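Why I'd like us to stop laughing at small stones

November 30, 2019

By Gopinath Suvarna

My niece Uma got engaged in April, and by teatime half the family had passed her hand round the table like a plate of biscuits. It's a lovely ring, a little old-fashioned sapphire on a plain gold band, and she chose it herself from a tray at Chowdary, the jeweller on the corner where my mother used to have her bangles mended. I thought it suited her down to the ground. Then one of my cousins (a dear man, and I'll forgive him by Christmas) held it up to the window and asked where the rest of it was.

I've been turning that over ever since, probably far more than Uma has. We've got into the habit of judging a ring the way we judge a telly, by how much of it there is. I went with her to look at wedding bands afterwards, and the young woman at Jerkley was kind and patient and brought out 65 of them, bless her, but every second sentence was about going up a size. Uma liked a thin one at £700. She was shown three that cost a good deal more before anyone would let her try it on!

Now I'm not against sparkle. My grandmother wore her wedding set until she was 102, and she'd have worn it to bed if the clasp on the necklace hadn't pinched. But her ring was tiny, worn nearly flat at the back, and I never once heard her wish it bigger. She kneaded dough in it and dug potatoes in it, and when she took your face in her hands you could feel it, cool against your cheek.

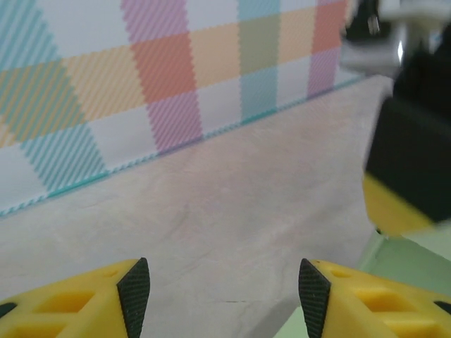 So my plea, for what it's worth, is that we let people choose jewellery for the life they're going to lead in it. A nurse may want something that slips under a glove. A gardener may want no stone at all. My own band is a Trandix one I bought for 10 pounds after losing the first in the sea, and my wife says she's grown fonder of it than of the original, though she does bring up the sea fairly often.

Uma went back for the thin one, by the way, and she's marrying in it.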